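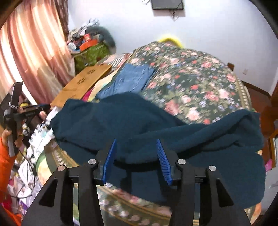 Page last changed: August, 7:10 in the evening

I've had the Skotik hand grippers at home long enough now to have opinions, so here goes! Quick background if you're new to my reviews: you hold one in each hand, do a chore the way you'd normally do it (well, sort of normally), and the recordings go into training a robot to do the same chore. No robot in the house, just you and the laundry.

Laundry is what I've used them for most. I do it on the bed, on top of the rose bedspread, and a big limp piece of cloth like the dark teal one is about the hardest thing I've tried. The jaws open nice and wide, and the ribbed blue pads are my favorite part of the whole kit – they hold thin fabric without me having to squeeze like mad. Jeans are easier. They're stiff, they stay where you put them, and I can get a pair folded in six moves on a good day.

What I don't love is the weight. Ten minutes in, my left wrist starts complaining, and I'm not a delicate person. Natsumi Kobori, who got hers a month before me, told me to rest my elbows against my ribs, and that does help, though it makes you fold like a penguin. The cable bugs me too. Mine likes to drop into whatever is piled up beside the bed, and then I have to stop and fish it out.

The bigger thing is learning to slow down. My first evening I went at my usual speed and Derek Cheetham, who checks the recordings, sent nearly all of them back (very politely) with a note saying to finish each grab before starting the next. Now I pinch, lift, wait a beat, then move. It feels silly for a while and then you stop noticing.

I also tried the older Lakia pair, and they're lighter, no question, but the pads are smooth and I kept losing the corners of pillowcases. For cups and boxes I'd probably pick the Lakia. For anything floppy, the Skotik, easily.

I'm giving it 7 out of 10. A lighter handle would get it another point from me, and I'd love a wrist strap that fits over a sweater. Towels are next, so I'll add to this once I've done a few loads.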